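## Round tubs with the push-button lid, keep or bin?

**pantrymouse** · July 5, 2021

Right, I'm doing the big kitchen cupboard clear-out I've been putting off since April, and I've hit the plastic tub shelf. Most of it was easy (no lid, out you go) but I'm stuck on the round teal one from Trodevby. It's the sort with a little button in the top and a tab on the rim, and I've had it long enough that I can't remember what I bought it for.

The tub itself is fine. The lid is what bothers me, because it's got fine scratches and whitish scuffs and I can't decide if that's just old age or a sign it's past it. I did love that colour, it has a sort of pearly shine when the light's on it.

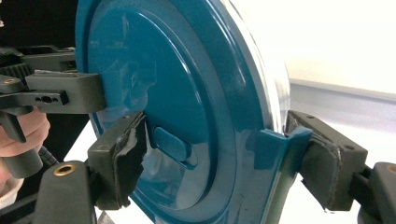
I've been keeping porridge oats in it, and before that it was lentils, and the lentils got moths, though I'm fairly sure the moths came in with the bag. So what would you do? I'd rather not buy new if I can help it.

**spoonrest_7**

Keep it! Scratches on a lid don't matter a jot for dry stuff. I've got a pair of Flalline ones that look as if they've been dragged down the road and the oats don't care. The bit I'd check is the groove round the inner ring, mine was full of ancient flour. Cotton bud, warm water, drop of washing-up liquid.

**Alus_and_oats**

Going to disagree a bit. I'm fussy about old plastic and once it's gone cloudy I move it out of the kitchen altogether. Mine all live in the shed now with screws and plant labels in. Also please don't put it in the dishwasher, I did that with three of mine and the lids never sat flat again.

**spoonrest_7**

Top rack is fine though? Been doing it for years.

**Alus_and_oats**

Your top rack might be. Mine cooks everything.

**tilly1194**

We've got the same shape of tub in the flat in Bragança, came with the place, and it's so humid there in winter that I wouldn't trust any lid for biscuits. Pasta yes, biscuits no. For moths, put the new bag in the freezer for a few days before you tip it in. Works for flour too.

pantrymouse, does yours still close tightly? Fill it with water, lid on, tip it over the sink. If it dribbles, shed. If it doesn't, oats.

**pantrymouse**

Ooh, good idea, I'll try that tonight once the sink's clear (it's currently full of everything else off the shelf). Leaning towards keeping it if it passes. Alus, I haven't got a shed, but there's a drawer of loose batteries that could do with a home!

**Alus_and_oats**

Batteries is a good use. Put a bit of tape over the ends first.

**spoonrest_7**

Still say oats. Let us know how the sink test goes, and do the groove before you fill it.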